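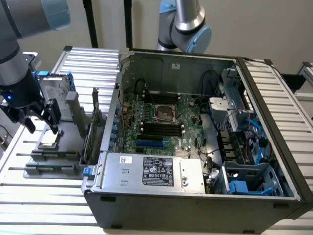 Figure 1. Open desktop tower on its side, with the parts tray at left. The processor socket is empty.

Desktop Hardware > Reuse and Repair > Working Papers > Section 3
Aug 27, 2024
Vasylyna Hordiienko, Dimas Nugroho and Zhuoran Dai

3. Layout of the Tower and the Parts Tray

3.1 The tower as a work surface

Much of the writing on desktop repair treats the case as a box that gets in the way. We found it much more interesting than that! Laid on its side with the panel off, a tower becomes a shallow tray with walls, and the person working on it can read almost the whole machine from above. In Figure 1 the motherboard takes up the middle, the power supply lies along the front, and the drive cage fills the right side. Each has its own territory, and the borders between them are easy to see.

The records behind this section come from the Cadbridge reuse shop, where 60 retired towers passed across the benches between March and the end of the study. The shop logged 1240 single part movements, each one a part leaving or entering a machine. We read through the logs with Khairul Nasution, who had written many of them, and his margin notes (often longer than the entries) were a delight to work with.

What struck us first was how much the order of work followed the layout. Parts near the open rim were usually handled early. Parts in the middle of the board waited, even when nothing stood over them. The processor was the clearest case. Its socket is near the center, with a lever and a bracket of its own, and the logs show people clearing their reach to it before they did anything else in that area.

3.2 Color as a guide

The second thing is color. The interior in Figure 1 is mainly gray, black and silver, apart from the green board, and against all that the blue pieces stand out wonderfully well. There is a blue tab at the end of the power supply and there are blue handles on the drive trays. New staff at the shop picked up on this within their first machine or two, and several entries simply say "pull the blue."

It isn't a perfect code. One of the expansion slots is blue as well, and so are the SATA cables and a column of capacitors along the edge of the board, none of which should be read as a handle. Khairul Pattinasarany raised this in an early review of our draft and he was right to. We now separate blue that marks a place to grip from blue that marks a type of part, and we coded the logs a second time with that split in place.

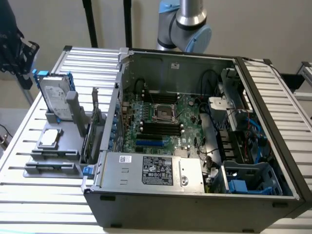

Figure 2. Board area of the open tower. Memory slots lie on both sides of the empty socket, and small blue tabs run along the expansion-slot wall.

Figure 2 gives a fuller view of the slot wall, where the tabs form a neat row. We count these as grip blue. The two banks of memory slots carry white latches at their ends, so a worker who has learned to look for blue has to learn a second cue here. In the logs this was the most common point for a question to a colleague. It was rarely a long one, and the answer tended to stick.

3.3 Where the parts go

A loose part needs a home, and we can't say enough good things about a shaped one. A flat bench will hold a drive, a processor and a memory module perfectly well, but it won't tell anyone that one of them is missing. A fixture with a place for each part shows a gap straight away. It also keeps a part facing a known way, which helps a great deal when the same part goes back into a case 30 minutes later and somebody else is doing it.

The gray board in our setup holds a drive in its blue caddy near the top edge, a processor in a square frame in the middle, and a long slot below that with latches on both ends. The order felt natural to everyone who tried it. Dimas Nugroho argued for moving the slot higher, and we tested his version on 10 machines before going back to the first arrangement, mostly for the extra finger room under the processor.

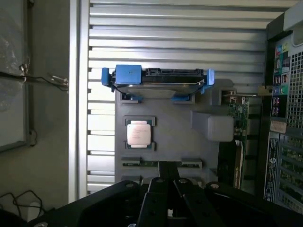 3.4 Notes on labeling

We kept printed labels off the fixture. The parts already carry plenty of print, much of it tiny, and in our trials people matched shape to shape faster than they read. The shop's Tekin bench sheets do name each position, and those stayed pinned up beside the benches for anyone who wanted them. Spare drives without a caddy were the one exception. They had no shaped place of their own, so they went into a marked bin and were logged by serial number at the end of the shift.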